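2023-06-20
Notebook, finishing bench — wood oils, second round

Good long day on the oil trials and I want to get it all down before I forget which jar was which. We now have 8 offcuts going, all maple, all sanded to the same grit and all wiped down with a damp cloth first so the grain would stand up and could be knocked back again. I skipped that step in the December batch and I was sorry for it, because every one of those came out fuzzy after its first wash and I had to start over.

Four of the pieces got the plain mineral oil and the other four got the Welcombe blend, the one with beeswax in it. I warmed the Welcombe jar in a pan of water until it went clear, and it soaked in so much more kindly than it does straight off the shelf! The label says to leave it 6 hours before buffing. I gave it the whole night last time and couldn't see that it did any harm, so I'll likely do the same again and go home at a decent hour.
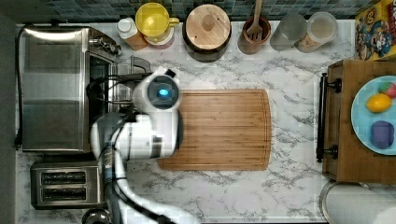 T. Ditach

Bamboo is the next thing I'd like to try, and I've been going back and forth on how to treat it. It's really a grass, and the strips are glued up, so I expect it to drink a good deal less than the maple and to get sticky if I'm heavy-handed. My plan is one thin coat, wiped off well, then a look the next morning before deciding on a second. The end grain will want more, as it always does — I'll do the ends first and let them sit while I get on with the faces.

The scale is behaving again. I checked it with the 100 gram weight before and after, and it read the same both times, which is a great relief after all that drifting. Weights before oiling are on the card taped inside the cabinet door.

Whoever opens the Ruggiero order next, please put the lint-free cloths on the top shelf and leave the old T-shirts for the bench. Oily rags go flat over the rail outside, one layer only, and never in the bin.

Still to do: water drop test on the first four, find the lid for the wax jar, and ask Ustar if they'll sell us the smaller can.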